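Notebook, produce sorting / plating bench
October 2018. CG

Writing this up fast before handover, sorry for the scrawl. 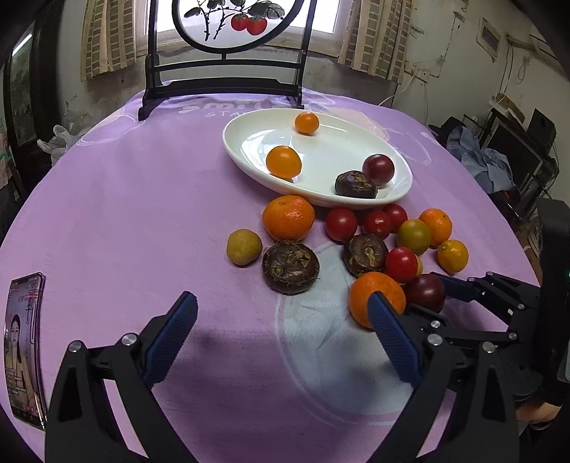
What we were doing

Mixed produce onto the oval plate. Mandarins, tomatoes in every color Pemon had, water chestnuts. Picked on purpose to be annoying: dark maroon tomato and dark brown chestnut are near enough the same size in bad light, and the orange cherry tomatos look like tiny mandarins. Purple cloth stays for now, decent contrast with everything.

Block of 60 picks, then stop, log, reset. Did 3 blocks. Reset is still by hand and still the slowest part of the day.

Grip notes

- mandarins fine. Close slow, don't squeeze at the end
- cherry tomatoes roll if the pads come in unevenly. Come in low, both sides together
- chestnuts with ragged skin: loose fibers catch on the ribs of the pad. Wipe between blocks
- don't chase anything that's touching its neighbor, take the neighbor first
- cloth creases matter more than I thought, small round stuff settles in them. Pull it flat at reset

Running total on the log is 2,051 picks, incl. the Plunudon ones from March. Keep those on a separate tab, different pads.

The people side

Went over to Avoner at lunch to talk to the packing line, since it's their job this is meant to take a bite out of. Should of done that in spring.

What they said, more or less in order:

Nobody minds losing the first sort. It's the bending and the cold hands. What they do mind is ending up as the person who stands next to the machine and clears jams for a whole shift. One of the older packers asked who gets blamed when a soft tomato goes out. Didn't have an answer. Need one before the trial.

Shift lead wants the grading kept with people. Says her crew turns a fruit over and knows, by the give near the stem. We can't do that and I told her so. She wrote it down!

Pay came up. Line is on a rate per crate. If the arm does the easy crates and people get the awkward ones, same hours, less money. Obvious once it's said, wasn't anywhere in our plan. Raised it with Vukadinović by phone, they'll look at an hourly rate for the trial weeks. Get that in writing.

Training: people who'd be running it want 20 hours on the hand tools before anything moves on its own. We had budgeted almost nothing. I'm for it, they'll spot bad grips way quicker than me, they handle this stuff all day.

To do

- answer on blame / rejects, one page, plain words
- hourly rate, chase
- invite two packers to the bench next block, let them pick the produce
- riper tomatoes, everything so far has been too firm to be a fair test
- spare pads, check screws on the pivots before starting
- reset tray?? ask whoever does the next block

Left the grip log open on the shared drive, add to the bottom, don't sort it.

Costel Georgiev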